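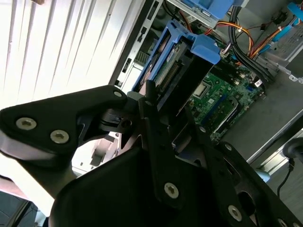
Gripper up against the blue drive carrier, side panel off.

drisgate_dan
Right, been itching to start this one. Can machines do proper fiddly chores yet? I say we're nearly there! Look where that middle finger is sitting, right at the bottom edge of the carrier, with all those cables overhead. I do 21 old towers a month at Skomton (drives out, dust out, drives back in) and I'd hand that over tomorrow.

mothballs
Nearly there for the carrier, maybe. It's got a big chunky handle. Show me one unplugging a stiff power lead without yanking the board and I'll buy the cakes.

drisgate_dan
Fair! Leads are the nasty bit for me too, I've got the scraped knuckles to prove it. But 8 or 9 years back I wouldn't have bet on any of it.
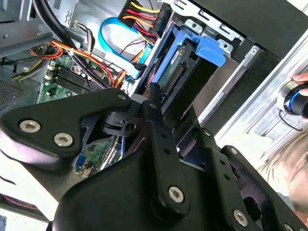
And with a tower the wiring is never the same twice. Somebody's tucked the loom behind the cage, somebody else has left it looping over the memory. That's the part I find exciting, because a machine that copes with that could sort my kitchen drawer.

lollunen_fan
Don't agree. Kitchen drawers are far worse, nothing in there has a handle in a set place. Vanhove had a folding demo in April and I loved every second, but it was tea towels only.

mothballs
Tea towels would do me. What's the price though? I'm out above 250 quid.

drisgate_dan
Ha, you'll be waiting a while then. I'd still queue up for one!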